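FOR IMMEDIATE RELEASE

Jostport Opens Its Home Packing Room in Pranbridge, With Tables, Bins and Plenty of Patient Help

PRANBRIDGE, October – Anyone who has ever stood in a half-emptied kitchen at ten at night, with one roll of tape and no idea where the scissors went, will be glad to hear that Jostport is opening a packing room on Dirnau Street this month. The room is free to use for anyone in town who is moving, downsizing, clearing out a parent's home or simply trying to get a crowded closet back under control, and it will stay open straight through the winter.

The idea is a simple one. People bring in the small things, the ones that take up so much more time than the couch and the bed ever do, and they sort and pack them at a proper table, at a comfortable height, with somebody close by to lend a hand. Drawer contents, craft supplies, desk odds and ends, bathroom shelves, the famous kitchen drawer that every family seems to have – all of it is welcome. Furniture should stay at home, please, as the doorway is narrow and the stairs are steeper than we would like.

Jostport has been helping households in and near Pranbridge with moves for many years, and the question our crews hear most often has very little to do with trucks. It is "Where do I even start?" The packing room grew out of our wish to give a good, unhurried answer to that question, well before moving day and without a clock ticking in the background.

Our answer usually begins with an open bin. We are very fond of plastic storage bins with a slot in each short side, so that a person can get a good hold on them, and we like to lay something flat in the bottom before anything else goes in. Rolls can go in on their sides along the back, end to end, which leaves the front free for whatever comes next. Keep the first bin light, pick it up by the rim, and see how it feels in your hands before you add another thing to it. 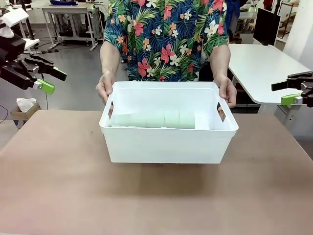
Petrică Roman
Packing Room Coordinator, Jostport

"I have packed up a great many homes, including my own, and I still get that sinking feeling when I open the first cupboard," said Roman. "What I tell folks is to take one bin and one shelf and forget about the rest of the house for an hour. You put the bin on the table, you fill it halfway, you have a cup of coffee, and by then you are usually talking about where you got the gravy boat and who gave it to you. I love that part of the work, I really do. We have no wish to rush anybody through it."

The room itself covers 520 square feet on the upper floor of the old Căpraru dry goods store, which many longtime residents will remember for its button counter and its very loud front bell (the bell is still there, and it still works). Căpraru, the family business that owns the building, has offered the space to Jostport at a reduced rent through the spring, and we are truly grateful for it. The windows face the street, the heat is good, and there is a bench in the hallway for anyone who came along only to keep a friend company.

To help visitors get going, Jostport has set aside 100 starter kits, each made up of a lidless bin, liner paper, tape, a marker and a sheet of labels. The kits are lent out free of charge and may be kept until the move is finished, with one kit to a household. Residents who need more bins than that may rent them by the week at the front desk, and we will gladly talk through how many a household is likely to use, a number that is often smaller than people fear.

Sessions last 2 hours and run in the morning, beginning at 9:30, and again in the late afternoon, beginning at 4:00. Children are welcome with an adult, and there is a low table in the corner where they can pack their own toys, or unpack them again, as the case may be.

Places can be reserved by calling the Jostport office at extension 3420 or by stopping in at the front desk. Walk-in visitors will be seated whenever a table is free.

About Jostport

Jostport is a household moving and storage company based in Pranbridge, serving the town and the Dirnau valley.

Press contact: Petrică Roman, Jostport, extension 3420

###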